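**Vileck opens its laundry robot work to visitors**

Jun 29, 2026

Vileck invited 121 guests to its open day, where a robot arm was shown at work among commercial washing machines. The visit was organised together with El Fassi, which runs laundry rooms for students.
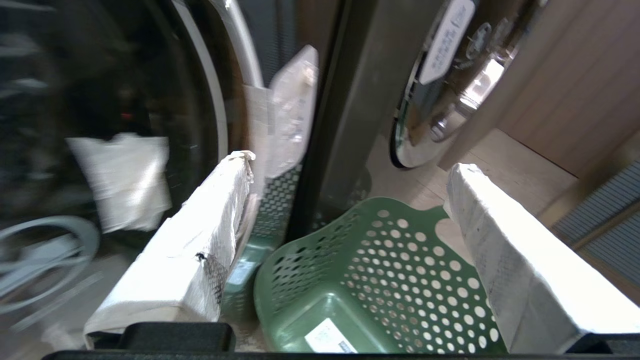
Guests came in groups of nine and could put their questions to the engineers during the work. "We wanted people to see the usual machines and the usual basket," said Hicham Bouzid, head of the project. "It is slow still, and we said this openly."

Dalia Radwan of El Fassi explained to the visitors how her company checks the doors and drums each evening.
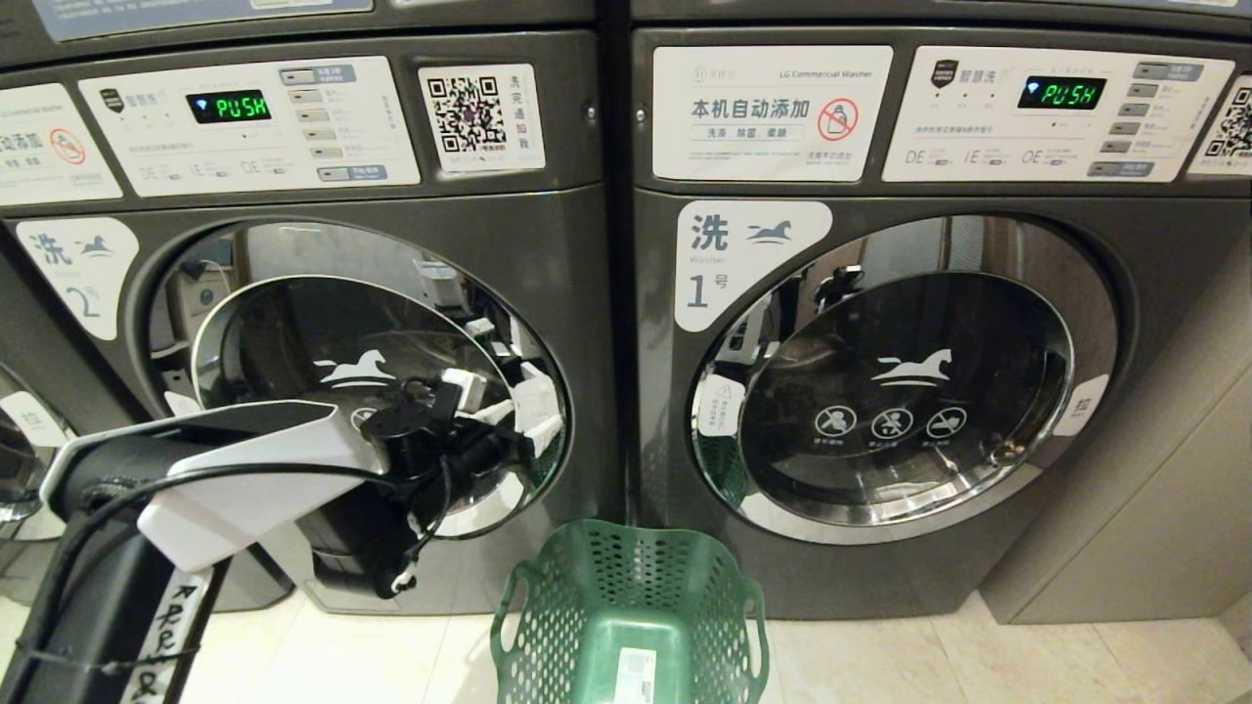 *The robot arm at washer number 2, with the laundry basket on the floor between the machines.*

A second open day will be held in September. Places can be reserved with Deirdre Mulcahy at the Vileck visitor office.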